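Lendard Guest House: Frequently Asked Questions
Updated 9/9/18

What time is check-in?
Rooms are ready from 3 p.m. If you arrive earlier you can leave your bags at the front desk. Checkout is at 11 a.m.

How many rooms do you have?
There are 19 rooms on two floors. There is no elevator, so ask for the ground floor if stairs are a problem.

Is parking included?
Yes, for one car per room. The lot is behind the building, and you enter it from Quintero Street. Trailers need to be arranged ahead of time.

How far are you from the lake?
The Mamley boat ramp is 600 yards down the road. The swimming beach opens in May.

Do you allow dogs?
Dogs are allowed in rooms 1 to 8. We charge a cleaning fee of $200 if a dog damages the bedding or carpet. Please don't leave dogs alone in the room.

Can I cancel?
You can cancel up to two days before arrival and get your deposit back. After that we keep the first night.

Is breakfast served?
Coffee and rolls are in the lobby from 7 to 10. For a full breakfast, try the Eteo Diner across the street.

Are towels and sheets provided?
Both come with the room. Sheets are changed every third day, and extra towels are at the front desk. 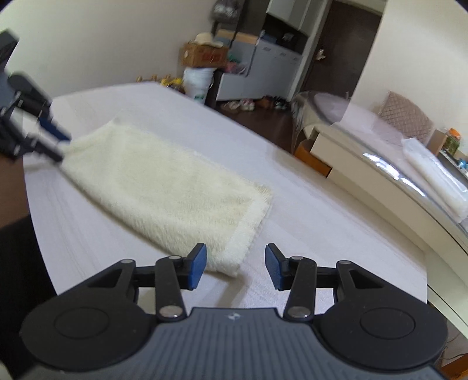 Beach towels are separate. Bring your own or borrow one from us for a $5 deposit.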